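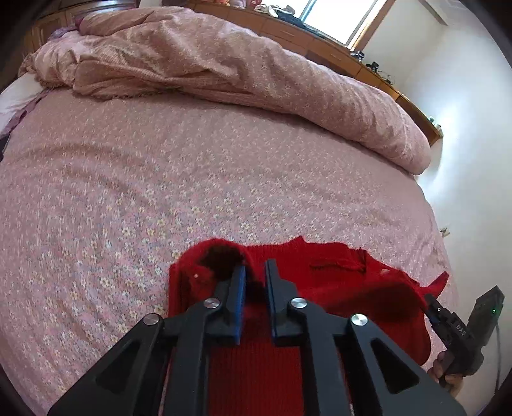 Two hand-held grippers on a red ribbed jumper, one at the collar and one by the sleeve end.

Folding knitwear with grippers: tips

We compared the Urov and Purov finger pads on jumpers, 122 folds with each.

Lay the jumper flat on a made bed. Knit slides less on a cotton spread than on a table.

Pinch the ribbing, never a single loop. Close slowly and stop when the pads meet.

Bring the sleeves in first, then lift at the collar.

Keep the cable on the outside of your wrist.

Wipe the pads every 70 folds. Fluff builds up and the grip goes.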